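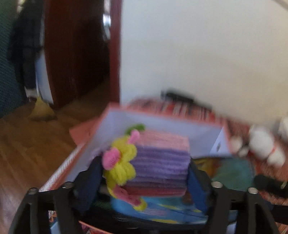
Stack of thin layers with pipe-cleaner trim, held over the open box.

The grasp-width estimator in Favum has been wrong on layered objects for as long as I have maintained it. I finally spent most of March on it, and these are my notes, mainly so that I don't repeat the work next year.

The old estimator takes a segmentation mask, fits an oriented rectangle, and reports the short side as the width between the fingers. For a mug or a block of wood this is fine. For a stack of felt or foam with a pipe-cleaner figure down one side, the mask includes the figure, and the rectangle grows to cover loops that carry no load. The planner then asks for a wider opening than it needs and closes too late.

Motion blur makes it worse. The ridged edges of the sheets are the best feature on the object when it is still. Once the block moves, the ridges smear together and the mask boundary wanders by several pixels from one frame to the next. The finger pads are dark blue, so at least the contact line on each side stays easy to find.

The new version does two things. First, it erodes the mask with a kernel scaled by depth, which strips off thin structures before the rectangle is fitted. Second, it scores each frame for blur and holds the last good width until the score recovers. The hold expires after 6 frames. I tried 24 and the estimate went stale whenever the object was squeezed.

I replayed 159 clips from the Prarville set through both versions. The old code gave a width outside tolerance on 24 of them, the new code on 7. Of the 7 that remain, most are cases where the erosion removed a real edge — a thin lid, a card held on its side. I don't have a fix for those. A minimum-area check catches the worst ones and falls back to the raw mask.

The replay tool is still Madigan, with one patch: it now writes the blur score next to the width in the log, so the two can be plotted on the same axis. Gullgate users need to rebuild the message definitions before pulling, or the width field will parse as zero with no warning.

Next is the release side. The planner opens to the estimated width plus a fixed margin, and inside a box with other things in it that margin is too generous. I would like it to read the free space on either side of the fingers first.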